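Plevance by Famham: worth finishing? (spoilers for part one)

petek16
374 pages and the sleeper ship hasn't left orbit. Does it pick up?

wulari_reader
It does, right after the mutiny. I read the last 300 in one go.

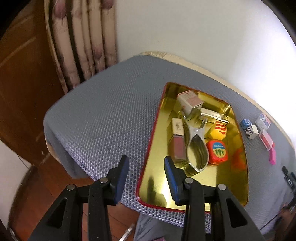 Reply 3, posted 10 Aug 2022

gravelpit
Disagree. The mutiny is the weak part. The orbit chapters are why I kept going.

petek16
OK, I'll give it until October.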